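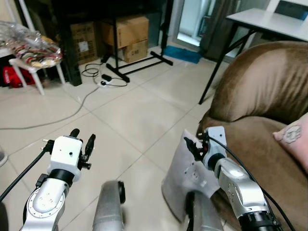 The Dralisik upholstery cleaner is a corded canister machine with a two-tank layout, a 6-inch main nozzle and a narrow crevice tool. It sits in the middle of the Cudau range, above the handheld model and below the unit sold to rental shops. Brown upholstery, like that on the sofa here, is a hard case for any spot cleaner: it hides the soil and shows the tide mark. For that reason most of my testing was on dark fabric, with a light gray cushion cover as a check on how much dirt the rinse left behind.

Suction is good at the main nozzle and weak at the crevice tool. Two spray passes followed by three dry passes left a seat cushion damp at the surface and usable the next morning. With the crevice tool the same routine took twice as many dry passes, and the seam along the back stayed damp into the afternoon.

The spray pattern is uneven. The left third of the nozzle puts down less water than the rest, and a second unit lent to me by Ebuka Etim did the same. Overlapping each pass by half a nozzle width corrects it.

The clean tank fills from the top and has a readable level line. The dirty tank has a float valve that shuts off suction when full, with an audible change in pitch. Its lid gasket collects lint and has to be pulled out and rinsed after every use, a step the manual leaves out.

The hose is five feet long. That reaches both arms of a three-seat sofa from one position only if the machine is centered. The power cord is adequate.

Detergent is the usual low-foam type. The bottle in the box ran out after four cushions. Baidoo concentrate worked at half the stated dose and left less residue.

Recommended for seat cushions and flat backs. For deep seams or piping, the older Gultamska with the metal crevice tool is still better.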